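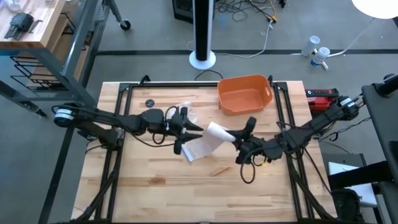 *Two arms running Sokley hold a sheet of paper or thin material, one end of it rolled. The planning software went on sale February 21, 2025.*

## Rallis puts a price on its two-arm planner, but leaves the hard numbers out

Rallis has started selling Sokley, a software package that plans the motion of two robot arms sharing one table. The company says it lets a pair of arms handle paper, film and plastic bags without anyone writing a separate script for each item. It has shown some interesting work. It has not yet shown enough to back up that claim.

Two-arm control is a fair thing to charge money for. Getting one arm to pick up a box is old business. Getting two of them to hold the same limp sheet is much harder, because every move by one side changes what the other side is holding. Most shops that try it end up with one arm parked while the other works, and they lose most of what they paid for the second arm.

Sokley's answer is to plan for both arms at once. A perception module called Irkovura guesses the outline of the material from camera views, and the planner then picks grip points and a path for each side. If the outline shifts more than expected, it throws the plan away and builds a new one. Rallis says a new plan takes 35 milliseconds on a desktop machine with a single graphics card.

That figure needs some unpacking. The release notes say it covers the planner alone. Time spent in Irkovura is left out, and so is the delay between the camera and the computer. Anyone who has tuned a system like this knows those two can easily add up to more than the planning. Rallis was asked for an end-to-end number and said one would come in a later report. No date was given.

Clear plastic is the part buyers should look at most closely.
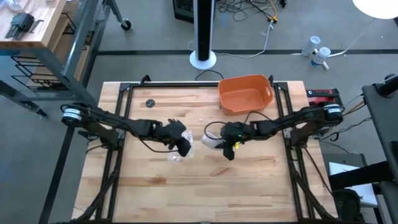

A see-through bag gives a camera very little to work with. Its edges vanish against the table, and its folds throw off bright spots that can look like edges of their own. Depth sensors often read straight through it. Rallis says Irkovura was trained on 1,608 recorded handling runs, but its notes don't say how many of those involved clear material, or how many ended in a failed grip. A set that size could be plenty for paper and far too thin for bags.

Betancur, an integrator that has had early access to the package, gave a mixed account. The firm liked the log viewer, which lets an engineer step back through a run and see why the planner chose a grip. It was less happy with setup. Camera calibration had to be redone each time the lights in its shop were changed, and the error messages for a bad calibration were, in the firm's words, "not much help." Betancur also said the planner can be too careful when the two grippers get close, backing both arms away and starting over when a small pause would do.

Rallis says a setting for that is planned. The current version ships with two planning modes, one slow and one standard, and the collision margin can't be edited in either of them.

The license is sold per cell and billed yearly, with Irkovura included. A trial version is offered, though it runs only on recorded data and won't drive real arms. That leaves a buyer to judge the software mostly on Rallis's own runs, at least until the company publishes failure rates sorted by material. It says those are being gathered.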